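Tonano Swing Tracker review: one winter with a bat sensor

Posted March 10, 2021

I coach hitters at a small indoor facility and also play in an adult wood bat league, so I get asked a lot which bat sensor to buy. I used the Tonano from the first week of December until now, on my own bat and on the bats of the high school kids I work with. I paid $138 for it, with the rubber knob sleeve included.

The app says I have logged 2743 swings. Of those, 568 were off live arms and the rest were tee and front toss.

Setup took one evening. The sleeve goes over the knob, the sensor drops in, and you pair it through the app. The sleeve fits an adult wood bat well. On a youth bat with a thin knob it slides, and I had to wrap tape under it. Hitters who choke down with the bottom hand over the knob are going to hate it. One of my juniors took it off after a single round and hasn't used it since.

Bat speed is the number everyone looks at first. I checked it against the Grilel unit we have in cage two, and the two were close on tee work. Off live pitching the Tonano read a little higher, and it stayed that way all winter. If you only compare your own swings against your own swings, that won't matter much. Attack angle was less steady. Two swings that looked the same on video could come back several degrees apart, so I look at the average for a round and ignore single swings. 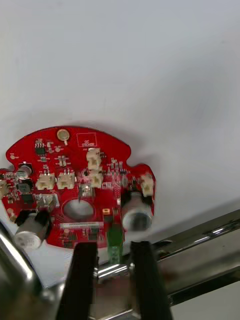

Checked swings are a problem. The sensor counts about half of them as real swings, and they drag the averages down unless you delete them by hand. There is a filter in the settings, but it also throws out bunts and soft two-strike swings, so I leave it off.

The battery got me through a two-hour practice every time. In the cold it did worse. We hit outside at Yupanqui Field in late February and it quit before the last group was done.

The Jovenden sensor sells for $135 and I used one for most of last season. Its app is cleaner and it syncs faster, but you get fewer numbers and you can't keep more than one hitter on an account. For a parent with one kid I would get the Jovenden. For a coach the Tonano is the better buy, mostly for the team page.

Pros: team page, battery indoors, easy pairing
Cons: loose on youth bats, checked swings, cold weather

Rating: 3.5 out of 5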